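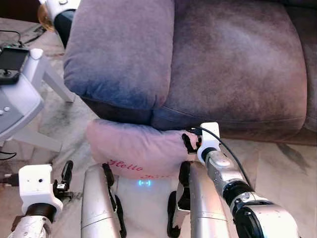 October 8, 2024. Fabric bench, cleaning trials for the Hakala job. Second round of pilling and flattening tests on the microfibre samples, following on from what we did in June. Hakala want to know whether their standard cleaning advice (damp cloth, mild soap, brush when dry) is doing any good or whether it is part of the trouble. The swatches from the roll don't tell us much because they all start out even. A seat in ordinary use goes the way the mauve-grey sofa has gone, with lighter worn patches across the seat and darker shading in the creases by the armrest, and it is that contrast customers write in about. They call it fading. I think most of it is the nap lying in different directions, with some real loss of pile in the middle, and today was meant to separate the two.

Set-up

Cut new pieces from the Rimeck roll, all with the warp running the same way, arrow in chalk on the back. Last time I forgot the arrow on a few and had to throw the readings out. Rubbed each piece for 3000 cycles on the wool abradant. The counter stuck once near the start and I reset it, so piece A may have had a few more than the rest. Noted on the tag.

After rubbing, left them flat on the rack for 2 hours before touching them. Room was dry, heating on for the first time this autumn, and the static was bad. Lint all over the dark pieces. Used the sticky roller on them and then wished I hadn't, as it lifts the nap a bit too. Did the same to all of them in the end so at least they match.

Cleaning

Pieces A to C: damp cloth and soap, wiped in one direction, dried flat, no brushing.
Pieces D to F: same, then brushed against the nap with the soft nylon brush.
Pieces G and H: Omovley foam, left for 9 minutes, blotted, brushed.
Piece J: left alone.

I skipped the letter I so it doesn't get read as a 1.

What I saw

A to C look worse than J. The wiped area dries smooth and pale and there is a clear edge where the cloth stopped. D to F come back a good way. From the side window the rubbed circle still shows, but under the ceiling lights I had to hunt for it. G and H are much the same as D to F, perhaps a little softer to the hand. Lauri Ikonen picked G as the best without seeing the tags, then picked E when I shuffled them, so I wouldn't lean on that.

The centre of the circle stays light on every piece whatever is done to it. Under the magnifier the pile is shorter there and the ends are ragged. No amount of brushing will put that back.

Colour and cushions

Side question from Hakala about loose cushions leaving dye on the seat. Tried a dry rub and a wet rub with the red embroidery thread and with the pale pink cover cloth. Nothing from the pink either way. The red thread left a faint mark on the white cotton when wet, none when dry. Repeat with the second cone of thread before saying anything to them, the first one has been open on the shelf a long while and may not be typical.
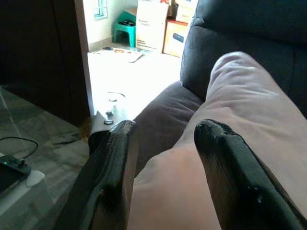

Still to do

Re-run A with the counter fixed.
Ask Gododo if they can send the same cloth in a lighter shade. Shading ought to show less and I would like to measure it.
Try brushing while still damp. Lauri thinks the nap sets as it dries, which would explain the hard edge on A to C.
New blades for the circle cutter. The last two pieces came out with a frayed edge and needed trimming by hand.
Draft wording for the care card: wipe, then brush, and do the whole cushion to the seam so there is no edge in the middle. Leave out the foam for now.
Tags and swatches are in the flat drawer under the light box, in order, face up. Please don't stack anything on them.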